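Inicio Productos Manuales Repuestos Contacto

Programador de riego Citell 28
Manual de instalación y uso
Sección 4. Instalación en jardineras y franjas de césped junto a un camino

Revisión del 12 de agosto de 2023. Texto: Benedito Vasconcelos. Revisión técnica: Sivaprasad Rai.

Esta sección describe el montaje del programador Citell 28 cuando la zona de riego es larga y estrecha y linda con un pavimento. Para jardines cuadrados o de planta irregular, consulte la sección 5. Para macetas y terrazas, la sección 6.

4.1 Antes de empezar

Compruebe que tiene a mano lo siguiente:

- Programador Citell 28 con su soporte de pared y los tornillos.
- Juego de electroválvulas Holovko, una por cada sector.
- Filtro de malla y reductor de presión.
- Tubo principal y tubo de goteo.
- Cable de control para exterior.
- Conectores estancos (incluidos en la bolsa marcada con el número 2509).
- Cinta métrica, estacas y cuerda.

El reductor de presión no se suministra con el programador. Si la instalación ya dispone de uno, anote la presión de salida que figura en su etiqueta, porque el asistente de configuración la pedirá más adelante.

PRECAUCIÓN: Corte el agua y desconecte la alimentación eléctrica antes de abrir cualquier arqueta. No basta con poner el programador en posición OFF, ya que el transformador sigue con tensión.

4.2 Medir y dividir en sectores

1. Extienda la cinta a lo largo de la franja, por el lado del pavimento, desde la toma de agua hasta el extremo más lejano.

2. Anote la longitud total y la anchura en los dos extremos. Si la anchura cambia mucho por el camino, tome también una medida intermedia.

3. Señale con una estaca cada cambio de plantación. El césped y los arbustos no deben compartir sector. Tampoco deben compartirlo una zona de sol pleno y otra que pase la tarde en sombra.

4. Cuente los sectores resultantes. El Citell 28 admite hasta 28 programas de riego repartidos entre los sectores conectados.

5. Dibuje un croquis con la posición de la toma, las estacas y los pasos de vehículos. Guárdelo con este manual. En el interior de la tapa del programador hay un hueco previsto para ello.

NOTA: En las franjas largas la presión cae hacia el final de la línea. Si nota diferencia entre el primer gotero y el último, divida la línea en dos sectores o alimente el tubo por el centro. 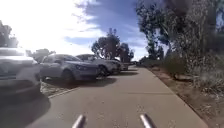

4.3 Trazado de los tubos

1. Abra una zanja paralela al borde del pavimento. Sepárela lo suficiente para no descalzar el hormigón -- un palmo es una buena medida en la mayoría de los suelos.

2. Retire las piedras del fondo y extienda una capa fina de arena.

3. Coloque el tubo principal sin tensarlo. El polietileno se encoge con el frío y un tubo demasiado tirante acaba saliéndose de los racores en invierno.

4. Tienda el cable de control en la misma zanja, por debajo del tubo. Deje un bucle de cable en cada arqueta para poder sacar la válvula sin cortar nada.

5. Conecte el tubo de goteo al principal mediante una derivación en T. Oriente los goteros hacia arriba; así tardan más en obstruirse con los sedimentos.

6. Deje abierto el extremo de cada línea. Se cerrará después del lavado (apartado 4.5).

Si el tubo tiene que pasar de un lado a otro del camino, busque primero un pasatubos existente. Muchas urbanizaciones los dejan bajo las juntas del pavimento, tapados con tierra. Si no lo hay, pida autorización antes de cortar o perforar, y pase siempre el tubo dentro de una vaina rígida.

PRECAUCIÓN: No entierre empalmes de cable bajo una zona de paso de vehículos. Lleve el cable de una pieza hasta la arqueta siguiente.

4.4 Montaje de las electroválvulas

1. Instale el filtro y, a continuación, el reductor de presión. El orden es importante: la suciedad de la red daña la membrana del reductor.

2. Enrosque cada válvula Holovko con cinta de teflón. La flecha del cuerpo debe apuntar en el sentido del agua.

3. Apriete a mano y dé después un cuarto de vuelta con la llave. No apriete más. Las roscas son de plástico y la garantía no cubre las que se rompen por exceso de par.

4. Una el hilo común (blanco) a uno de los dos cables de cada válvula. El otro cable va al hilo de color que corresponda al sector.

5. Cierre los conectores estancos hasta oír el clic y tire suavemente de cada hilo.

6. Apunte en el croquis qué color ha dado a cada sector.

NOTA: Las válvulas no tienen polaridad. Puede conectar el común a cualquiera de sus dos cables.

4.5 Lavado de la instalación

1. Abra el agua despacio.

2. Abra manualmente la primera válvula girando el solenoide media vuelta a la izquierda.

3. Deje correr el agua por el extremo abierto hasta que salga limpia. En una instalación nueva es normal que arrastre virutas de plástico y tierra.

4. Coloque el tapón final y cierre la válvula.

5. Repita la operación en los demás sectores.

6. Desmonte el filtro, enjuáguelo y vuelva a montarlo.

Si va a regar césped con difusores, haga el lavado con las boquillas quitadas. Una sola viruta puede deformar el abanico de agua y dejar una calva que no se aprecia hasta pasadas varias semanas. 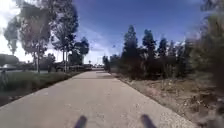

4.6 Ajuste de los difusores de borde

Los difusores que se instalan junto a un pavimento deben regar únicamente hacia la zona plantada. El agua que cae en el camino se pierde y, con el tiempo, deja cercos de cal. En zonas frías puede además formar placas de hielo.

1. Sitúe el difusor a ras de suelo. Si sobresale, el cortacésped lo golpeará; si queda hundido, el chorro chocará con la hierba.

2. Gire el cuerpo hasta que el tope izquierdo quede alineado con el borde.

3. Abra el sector manualmente y ajuste el arco con la llave de plástico.

4. Reduzca el alcance con el tornillo central hasta que las gotas más lejanas lleguen al difusor siguiente.

5. Repita el ajuste con viento flojo si la primera vez lo hizo con viento. Las boquillas Faltivard de gota gruesa lo soportan mejor que las de serie y se montan en el mismo cuerpo.

4.7 Configuración del programador

1. Monte el soporte a la altura de los ojos, en una pared que no reciba el agua de los difusores.

2. Conecte los hilos de sector a los bornes numerados y el común al borne C.

3. Conecte la alimentación. La pantalla muestra el logotipo de Zodmont y pide el idioma.

4. Introduzca la hora y el día de la semana. El cambio de hora de verano no es automático.

5. Seleccione el tipo de cada sector: GOTEO, DIFUSOR o TURBINA.

6. Introduzca la presión de salida del reductor.

7. Elija la hora de inicio. Se recomienda la madrugada. Si hay césped, evite regar al anochecer: la hoja pasa la noche mojada y aparecen hongos.

8. Pulse GUARDAR y mantenga la tecla hasta que la luz quede fija.

Los sectores se riegan siempre uno detrás de otro, nunca a la vez. Si dos programas coinciden, el segundo espera a que termine el primero. Téngalo en cuenta cuando la suma de tiempos sea larga, porque el último sector puede acabar regándose con el sol ya alto.

NOTA: La memoria conserva los programas durante un corte de luz, pero el reloj necesita la pila de botón. Cámbiela cada año. El mes de abril es buena fecha, antes de poner en marcha el riego de temporada.

4.8 Mensajes de error

E2 -- Sector sin conexión. Revise el hilo de color y el conector estanco de la arqueta. Si los dos están bien, cambie el solenoide.

E28 -- Cortocircuito. El programador salta el sector afectado y continúa con los demás. La causa más habitual es un empalme con humedad.

E32 -- Fallo del sensor de lluvia. Si no ha instalado sensor, compruebe que el puente entre los bornes S1 y S2 sigue en su sitio.

Para borrar un mensaje, corrija la avería y pulse OK durante unos segundos. Si vuelve a aparecer en el siguiente ciclo, anote el código y el sector y póngase en contacto con el servicio técnico de Zodmont. Tenga preparado el número de serie, que está grabado en la parte inferior de la carcasa.

Continúa en la sección 5: Instalación en jardines de planta irregular.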